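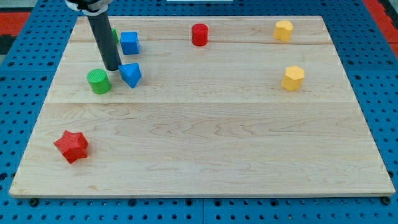 로봇 장비의 예산을 세울 때 무엇을 먼저 정해야 합니까?

작업의 범위를 먼저 정합니다. 로봇이 다룰 물건의 크기와 무게, 하루의 작업 시간이 정해져야 팔의 종류를 고를 수 있고, 가격은 그다음에 비교합니다.

제6장 장비의 구입과 예산 계획

6.1 본체 가격과 전체 비용

처음 장비를 사는 사람은 견적서의 첫째 줄만 읽는 경우가 많습니다. 첫째 줄에는 로봇 팔의 가격이 있습니다. 그러나 작업대, 고정용 볼트, 말단 장치, 시험용 블록, 안전 설비와 교육비는 다른 줄에 있거나 견적서에 없습니다. 이 장에서는 이러한 항목을 모두 합한 금액을 전체 비용이라고 부릅니다.

작업대도 장비의 한 부분으로 생각해야 합니다. 구멍이 규칙적으로 있는 타공판을 쓰면 나무판의 위치를 볼트로 정할 수 있습니다. 빨간색 원기둥, 별 모양, 노란색 육각기둥과 같이 색과 모양이 다른 블록은 작은 물건을 다루는 시험에 알맞습니다. 블록의 가격은 낮지만, 주문을 잊으면 시험 날짜가 늦어집니다.

6.2 사례: Chambi 실습실

Chambi 실습실의 책임자 Nayeli Pacheco는 두 회사에서 견적을 받았습니다. Dellstead의 견적은 본체가 더 쌌지만 설치비가 들어 있지 않았습니다. Wanska의 견적에는 설치와 교육이 함께 들어 있었고, 납품 기간은 90일이었습니다. 실습실은 2월에 주문서를 보냈습니다. 작업대와 부속품에는 따로 1,556달러를 배정하였습니다.

회계를 맡은 Elie Daher는 보증 기간도 질문하였습니다. 보증은 2년이었으나 말단 장치는 소모품으로 보아 제외되었습니다. 그래서 실습실은 말단 장치의 교체 비용을 다음 해의 예산에 넣었습니다.

6.3 이 장에서 배우는 것

이 장의 앞부분에서는 견적서를 같은 기준으로 고쳐 쓰는 방법을 배웁니다. 그다음에 유지비를 해마다 나누어 계산합니다. 마지막 절에서는 구입과 임대를 비교하며, 계산표의 양식은 부록에 있습니다. 계산을 시작하기 전에 자기 기관의 구매 규정을 한 번 읽어 두시기 바랍니다.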